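Subtitles, Dubbing and the Mundcombe Season
Posted by Bình Nghiêm, Fri 9 September

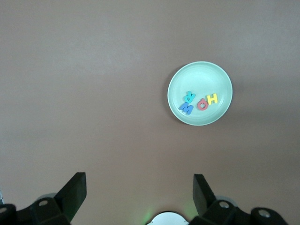

Why does the Kono show foreign-language films with subtitles when a dubbed version is available?

The cinema's programming policy, adopted in May, states that a film will be screened in the language in which it was made, with English subtitles, unless the session is advertised for children under eight. A dubbed version may be booked for those sessions only, and it must be labelled as dubbed in the printed program and at the box office.

I was asked to draft that policy, and I have received enough correspondence about it to warrant a longer account. The views below are my own and should not be read as a statement by the Kono.

The matter arose from the booking of Ilie, a drama of 100 minutes in which the characters move between two languages according to whom they are addressing. The father speaks one language to his sons and another to his employer. In the dubbed version supplied by the distributor, Tamel, both are rendered in the same English, and the dinner in the second half of the film makes very little sense. The employer's guests laugh at a remark the sons are not meant to follow, and in English the sons have plainly followed it.

Tamel was helpful throughout. It provided both versions for preview and made no objection to our choice, although it noted that the dubbed version had been the more popular booking in other towns. The subtitled version contains 940 separate titles. I timed a number of them during the preview and found most to be comfortable for an adult reader. There is a run during the argument at the railway station which is too quick, and I advised Tamel of this in writing.

Ilie screened at Mundcombe over two evenings. The main auditorium has 467 seats, and 378 were filled on the first evening, a good result for us in any language. The second evening was quieter, owing in part to the football.

Several patrons have written to say that they cannot read subtitles from the rear rows. This is a fair complaint. The titles on Ilie were white, without an outline, and were lost against the snow in the opening passage. The projectionist has since adjusted the masking so that the lowest line sits a little higher on the screen, and patrons who need to sit closer may now ask for a forward seat when booking by telephone.

Others have written that subtitles distract from the acting. I accept that many people feel this way. My own experience is that the habit forms within the first ten minutes or so, and that an actor's voice is a large part of the performance one has paid to see. The lead in Ilie speaks very softly. His English counterpart has a fine speaking voice, but he delivers every line as though to the back of a hall, and the character becomes a much more confident man than the one on the screen.

A further group has asked about patrons with low vision, for whom a subtitled film may be of little use. The policy as drafted does not deal with this properly. I had assumed that audio description would be available for most titles, and for smaller foreign releases it often is not. I have proposed an amendment allowing one dubbed session per season on request, to be held on a weekday afternoon, with the same labelling as the children's sessions.

Correspondence on the amendment may be left at the box office in a sealed envelope marked with my name. Letters concerning the price of ice cream should go to the manager.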